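Lodia Student Robotics Club Enters Laundry Event at Arkico Challenge

LODIA - Five students from the Lodia robotics club will enter the household division of the Arkico Challenge in October. The task is moving a plush toy between a front-loading washer and a basket with a two-gripper robot.
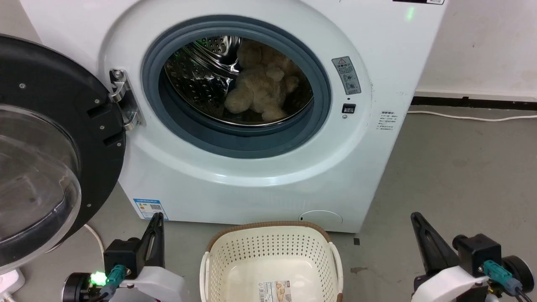

Each run is limited to 60 seconds. Team lead Fernanda Calado wrote the motion planner; Kasun Gazi handles the wrist cameras. The club trains on 2000 recorded attempts - all made on the same machine. 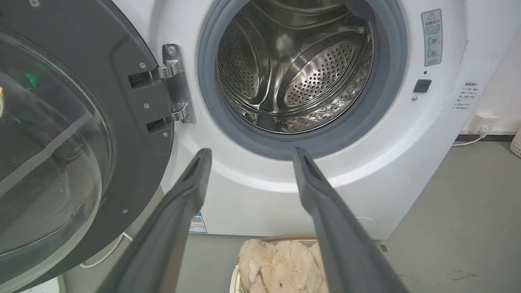 Gripper fingers in front of the open washer, with the plush toy in the basket.

Contact: Kasun Gazi, Lodia robotics club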